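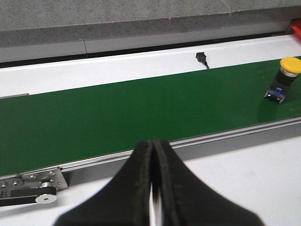

一月份的头几天，我把工作间里那台小输送带从头到尾收拾了一遍。去年四月装好以后基本没动过，只在皮带跑偏的时候拧过两次螺丝。趁放假，写一点记录，省得下次再从头想。

先说这台东西的来历。架子是从Drillton一家关门的包装作坊收来的，卖主叫Zakhar Boiko，说原来用在装盒工位上，后来换了长的，短的就一直靠墙放着。我去看的时候皮带已经没有了，只剩铝型材的边框、两头的滚筒和一块端板，电机也拆走了。价钱连运费一共3000，不算便宜，但自己买型材下料再加工滚筒，也差不多是这个数，还要搭进去好几个周末。

绿色的皮带是后配的。做皮带的店在Uvness，老板娘Stamatia Koutsoukos问我运什么，我说什么都有，小盒子、零件、偶尔是装在袋子里的种子。她建议用PVC的，面上光一点，好擦。颜色有绿的和白的，白的要等，我就拿了绿的。现在看选绿的没错，白皮带用几个月就脏得难看，绿的落了灰也不太显。缺点是反光，灯开在右边的时候，那一头会有一片发亮，放浅色的小东西上去看着有点费眼。我后来把灯挪过一次，好一些，没有完全解决。

这次收拾的顺序是先皮带，后边框，最后是传动那一端。

皮带用温水加一点洗洁精，拧干的布擦，不要用酒精。我以前用过酒精，擦完当时很干净，过一阵子表面发涩，小盒子走到一半会自己转向。擦的时候把电断开，用手推着皮带走，擦一段推一段。接头的地方多看一眼，我这条的接头是热熔的，摸上去有一点点台阶，没有开裂。

边框是铝型材，侧面有一条长槽。这条槽平时方便，想加什么支架，塞个T型螺母进去就能固定，坏处是存灰。我用旧牙刷加吸尘器，一个人刷，另一只手拿着吸尘器的扁嘴跟着走。槽里清出来的东西比想的多，有碎纸屑、线头，还有一颗我找了很久的M5螺母。铝面上的手印用干布就能擦掉，没有上任何油。

右边靠近端头的位置装着一个小装置，是我自己加的。线从槽里走，用扎带隔一段扎一道。这次顺手把它拆下来重新装了一遍，原来的固定件有点松，皮带一开它就跟着轻轻抖。换了两颗长一点的螺丝，垫了弹垫，目前没再抖。

左边那一端是最费时间的。端板是一块平的金属板，上面装着带轮，带轮上套着黑色的同步带，螺栓是圆头内六角的，大大小小有好几颗。原来的主人装的时候用了不同长度的螺栓，拆下来如果不按位置放，装回去一定会乱。我的办法很笨，拿一张硬纸板，照着端板的样子画个框，拆一颗就在对应的位置戳个洞插进去。Melur Raju看见了说手机拍一张不就行了，可是照片看不出长短，我还是插纸板。

同步带没有换。翻过来看了齿，没有缺的，背面也没有裂纹，只是两侧有些发毛。发毛一般是带轮没有对齐，带子一直蹭着一边的挡边走。我拿钢尺靠着两个带轮的端面比了一下，确实差了一点，松开紧定螺丝往里推，再靠一次尺，平了就拧紧。紧定螺丝上点了一点中强度的螺纹胶，高强度的不要用，以后拆的时候会后悔。

张紧度我是凭手感调的，手指在带子中间按下去，能动一点，松手马上弹回来。调得太紧轴承会响，太松启动的时候会跳齿，咔咔两声。我第一次装的时候调得太紧，用了不到一个月，有一头的轴承就开始叫，换了一只，花了323，其中一大半是运费。店里最少卖一对，多出来的那只现在还在抽屉里。

全部装好以后空转了100分钟。本来打算转一个小时，中间去吃饭忘了关。回来摸了摸电机外壳，温的，不烫手。皮带往左边偏了一点，调从动滚筒那边的螺丝，每次只拧四分之一圈，等它走几圈再看。这一步急不得，皮带的反应很慢，拧多了它会先不动，然后一下子跑到另一边去。我调了五次才停在中间。

顺便记一下用到的东西：内六角扳手一套，钢尺，牙刷，吸尘器，棉布两块，螺纹胶，硬纸板一张，扎带若干。轴承油脂准备了，没用上，轴承是封闭的。

还有几件事没做完。底下的四个脚有一个不平，现在垫着一片橡皮，打算换成可以调高低的脚杯。调速的旋钮没有刻度，我每次都是凭印象拧，想在旁边贴一张纸，把常用的几个位置画上去。Valentyna Stelmakh说她那里有一个带数字显示的旧调速器，型号是Demchenko的，不知道接口对不对得上，等她找出来再说。

另外有人在上一篇下面问能不能把输送带再接长一截。可以接，型材用连接板对起来就行，但皮带要重新做，同步带这一端倒是不用动。我的工作间总共就这么宽，再长门就开不全了，所以暂时不接。

下次清理定在9周以后，写在墙上的日历里了。到时候主要看两处，一是同步带两侧还发不发毛，二是小装置的螺丝有没有再松。如果都没问题，就只擦皮带，别的不拆。

2020年1月6日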